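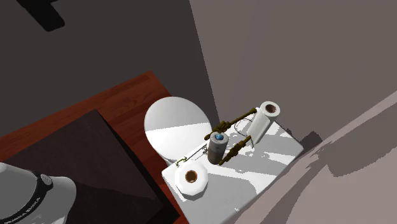

Prosska Ensemble Presents Two-Part Program of Highland Dance and Song

The Prosska Folk Ensemble performed its annual July program at the Ledesma Hall before an audience of 200, which filled the main floor and the side gallery. Doors opened at 6:30 p.m. and the first half began at 7.

The program was directed by Dagim Moges, who also arranged most of the music. It was divided into 2 parts separated by an intermission. Part one consisted of seated songs and a suite of line dances in triple meter. Part two was a single continuous work, "Iten," named for the town and built on shoulder dances, call-and-response singing and a spoken text delivered in Amharic and English.

A total of 40 dancers took part, drawn from the ensemble's junior, intermediate and senior classes. The junior class appeared in the opening suite only. Intermediate and senior dancers shared "Iten," which runs 70 minutes and has no scene breaks. Changes of section are marked by the drums – a short roll for a change of tempo, a longer one for a change of formation.

Music was played live by six musicians on krar, masenko, washint, two drums and double bass. The bass part is new this year. Moges wrote it to support the lower voices, which were hard to hear from the gallery at last year's performance. The singers worked without individual microphones, and two overhead microphones covered the stage.

Costumes for the first half were white cotton with woven borders, made by the senior class during the spring term. Plain dark costumes were used for the second half so that dancers could change roles without leaving the stage.

The spoken text was shortened after the dress rehearsal. Two passages on the harvest were removed and one was moved to the opening, ahead of the first drum entry. The full version is printed in the program booklet, in both languages.

The Vostum Cultural Fund met the cost of the hall and the printed booklet. Ticket income goes to the ensemble's instrument account, which will next be used to replace the larger of the two drums.

Classes resume in September. New students in the junior class do not need previous dance training. Intermediate applicants will be asked to learn a short sequence and perform it in a group of four.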